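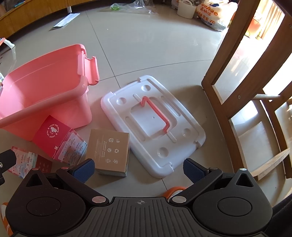
Mandon is the hand-held gripper kit from Preltier, and this README covers the sample set that ships with it: 277 short episodes of tidying, all recorded by one person holding the tool. The homes are ordinary ones and the floors are as messy as we found them, which makes the set great fun to train on! A typical start has a big pink storage box open on the tiles, its white lid lying upside down next to it, and small printed boxes scattered in front, one of them a red "LUCKY" "BLIND BOX". Chair legs get in the way a lot – we kept those episodes in.

What you get

72 episodes are held out for testing, the rest are for training. Each has its video, the finger opening over time, and a one-line task note. Notes were typed by hand, so spelling varies.

Using it

Unpack the archive next to the kit software and run the loader with no options. It finds both splits by itself. Playback needs 4 GB of free memory; training needs a good deal more.

Known issues

Strong sunlight on tile washes out the video in places. In 2 episodes the finger log starts late, and the loader skips them unless you ask for them.

Credits

Recording plan and checks by Uwe Ruppert, Ostitz. Loader by Lưu. Bug reports are very welcome – so are your own episodes.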